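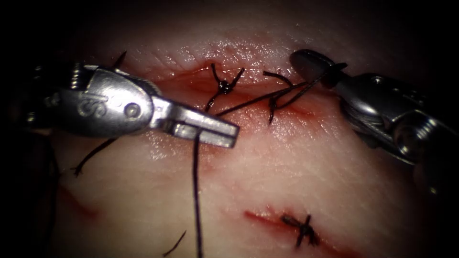 About Garkska

Garkska is a small school for wound closure in Galang. We teach one subject only, which is how to bring two edges of tissue together with a needle and a thread. Our students are young doctors, nurses, veterinary staff and sometimes engineers who work with medical equipment and wish to understand the stitch itself.

The school started with 7 students in a rented room above a printing shop. After two years we moved to the Civilero building, where we have now one teaching room, one preparation room and a library with 312 titles on suturing and wound care. Until today 717 people have finished our basic course.

What we practice

The interrupted stitch is the first lesson and also the last one. In the beginning the student learns to place the needle at the correct distance from the edge, to turn it along its curve and to pull the thread without cutting the tissue. Later comes the knot. We ask for knots which lie flat and do not press the wound too much – this takes more evenings than most students expect.

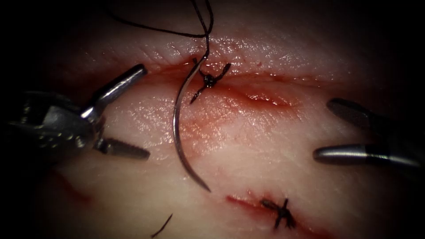
Our materials

A curved needle is used in all the courses, together with black thread, because it is easy to see on a pale surface. The preparation room keeps the threads sorted by thickness. Last year we used 1,155 packets. Old needles are collected after every class and the students are asked to return each one, also the bent ones. 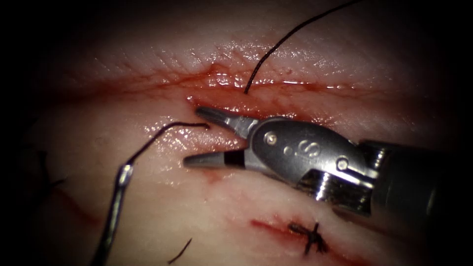
Curved needle and black thread at a long incision.

The Pakik course

Pakik is our advanced program and it opens each July. It continues for five weeks, with classes from 6 p.m., so that people can come after work. The groups are small and the teacher corrects every student personally.
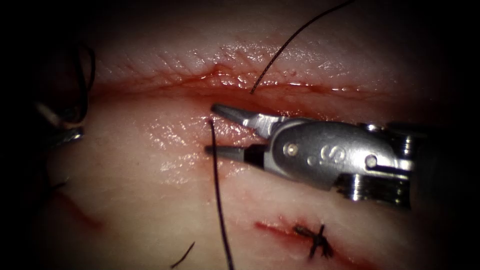 In the Pakik course we pay much attention to reading the wound before the first stitch. Students often look only at the needle and forget the edges. We teach them to follow the line from one end to the other and to notice where the color changes, as with the darker red in the central fold of the incision and the thinner red that spreads below it. Wet tissue also gives many small white reflections, and the eye must learn to see the edge between them. After this exercise the student makes a plan for the stitches on paper and shows it to the teacher.

Visiting us

You are welcome to see a class before you register. Please write to the school office one week before. The entrance is on the garden side of the Civilero building, second floor.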